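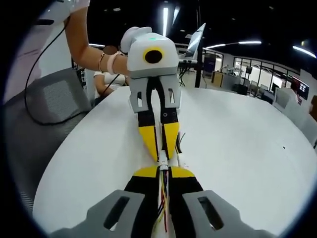 A reader wrote in to ask why the price of a tomato in this thing is sometimes per pound and sometimes per tomato, and whether I could please pick one. Fair question! The short version is that the shops don't pick one, so I kept what the receipt said and put the unit in its own column. There's more on that under Units.

Rellero – grocery prices from two shops in Lakemby

What you get

Rellero is a small table of what I paid for fruit and vegetables at two places near my house: the Grinden supermarket out by the ring road, and Panyasiri, the corner grocery I can walk to. It has 696 rows taken from 92 receipts, and it covers 16 items. I started because I was sure the corner shop was cheaper for herbs and I wanted to win an argument at home. (I was right on cilantro and wrong on basil, so we both claim it.)

Files

prices.csv – the main table, one row per line on a receipt
items.csv – the list of items with the spellings each shop uses
notes.txt – my notes as I typed them, typos and all

Columns in prices.csv

receipt: a number I gave each receipt, in the order I entered them and not the order I shopped
month: year and month only, I left the days off
shop: G or P
item: the name from items.csv
label: what the receipt said, copied exactly, so you'll see things like TOM VINE LSE
price: what I paid for that line, in dollars
amount: how much I got
unit: lb, each, bunch or bag
special: y if it was marked down, blank if not
guess: y if I had to work out the amount myself

Units

OK, so the tomatoes. Grinden weighs them at the register. Panyasiri weighs them too, except when there's a tray out by the door, and then they're priced each. I did try converting everything to pounds at one point and it made a mess, because a tomato in August and a tomato in February are hardly the same object. If you want one unit, filter on unit and live with fewer rows.

Bunches are worse. A bunch of scallions at Grinden has a rubber band and a sticker and is pretty much the same every week. At Panyasiri it's whatever fits in the hand of the person tying it. I wouldn't compare the two shops on bunches at all, though I know people will.

Bags are whatever size was printed on the bag, and the size is in the label column when the receipt showed it.

Rows to be careful with

There are 154 rows with guess set to y. Mostly these are corner shop receipts where only the total for the line was printed, and I weighed the bag on my kitchen scale when I got in. The scale is fine for potatoes. For chilies and ginger it jumps around, so treat those rows with some suspicion.

Onions changed name partway through. Grinden used to ring up all yellow onions as one thing and then split them into loose and netted. I kept both under onion_yellow and you can pull them apart from the label.

Markdowns are only flagged if the receipt shows them. Panyasiri will sometimes just knock something off a soft mango at the counter and ring up the lower price, and unless I wrote it in notes.txt there's no way to see that in the data.

What's missing

Anything I didn't buy. That sounds silly but it matters: when limes got expensive I stopped buying limes, so the lime prices look calmer than they were. I also shop mostly on Wednesday evening, when the good stuff has been picked over. There's a gap one November when I was eating at my sister's, and I haven't tried to fill it.

No meat, no dairy, no bread. I've been asked for eggs twice and I'm sorry, I throw those receipts out.

Please don't use it for

Working out food inflation for anybody but me. One household, two shops, one person who really likes eggplant.

Using and fixing it

Take it, chop it up, use it in a class, put it in a chart. A mention of Rellero is nice if you remember. If you spot a wrong price, send me the receipt number and the label and I'll check it against the paper copy – they're all in a shoebox, and some have faded so badly that I have to hold them up to the window. Fixes go in at the end of the month, along with whatever new receipts I've gotten around to typing.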